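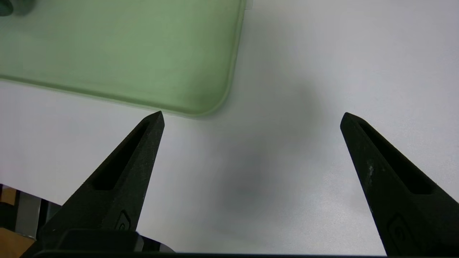

A pale green tray on a white tabletop.

Phone and Charger Tips for a Kitchen That Doubles as an Office

I've been working from the kitchen end of our house since February, and the phones nearly drove me out of it. There are four of them in this family (plus two tablets and a watch that needs its own special puck), and every single one wants to be charged next to the toaster. So I've been collecting tips. Some came from readers, some came from me ruining things. Help yourself!

Cleaning the charging port

If your cable only works when you hold it at an angle, try cleaning the port before you buy another cable. I bought two cables before I figured this out. Turn the phone off, grab a wooden toothpick, and shave it a little flatter with a paring knife. Then tease the lint out gently, working along the back wall of the port and staying off the contacts. No metal, please! No pins, no paper clips. What came out of my son's phone looked like something from the dryer vent.

A soft dry toothbrush gets the last of it. I don't use canned air on mine, I had a can spit liquid at me once and that was enough.

Flour, butter and the recipe screen

I read all my recipes off my phone and I have the fingerprints to prove it. A zip-top sandwich bag works fine as a cover, and the screen still responds through it as long as you smooth the plastic down. Push the air out first. My only gripe is that the camera is useless through the bag, so take your sourdough pictures before you suit up.

While you're at it, go into your display settings and set the screen to stay on longer. Mine was on thirty seconds, and I was waking it up with my elbow. I put it back to the short setting when I'm done cooking, or I try to.

For wiping down afterward I like a microfiber cloth just barely damp with water. Skip the kitchen spray. I used the stuff we use on the stove for months and the screen got this draggy feel to it, like the slick coating had gone. A new screen protector fixed it, but I could have saved myself the trouble.

Labeling the bricks

All chargers look alike after a while, and they are not alike. We had an old one from a tablet that's long gone, and it took all night to do what the newer ones do over dinner. Read the tiny print (use your phone's camera to zoom in, it's the only way I can manage it), find the watts, and write the number on a bit of masking tape stuck to the side. Slow ones go to the bedrooms where it doesn't matter. Fast ones stay in the kitchen, where somebody is always at four percent and heading out the door.

If a brick gets really hot, buzzes, or has a cable with bare wire showing at the neck, it goes out. Not in the kitchen trash, either. Our hardware store here in Wendness has a bin for electronics by the door, and yours may too.

Keeping cords from sliding off the counter

You know the one: you unplug the phone, let go, and the cord slithers down behind the cabinet forever. A big binder clip on the edge of the counter stops it. Feed the cord through the wire loops and the plug end can't fall back through. On our counter the lip is too thick for a clip, so I use a stick-on hook turned sideways, and it's held up better than I expected. Clean the spot with rubbing alcohol first and let it dry, or you'll be picking it up off the floor by morning.

Keep the whole setup away from the sink. I moved ours to the far end, by the bread box, after a close call with a colander.

If it does get wet

Turn it off, take the case off, dry the outside, and stand it port side down somewhere with moving air. I set mine in front of a small fan overnight. I used to be a rice person! All I ever got was a phone with a grain of rice in the port, and then I was back to the toothpick. Don't plug it in until you're sure it's dry, and don't go at it with a hair dryer.

The old phone in the drawer

Ours is the kitchen timer and radio now. I wiped it, turned off everything but the wifi, and leaned it against the canisters. It does unit conversions, it plays my podcasts, and if it ends up in the pancake batter I won't cry. Check on it now and then, though. If the back starts to bulge or the screen lifts at the edge, stop charging it and get it out of the house.

Next time I'm doing earbuds, which are disgusting, so send me whatever works for you.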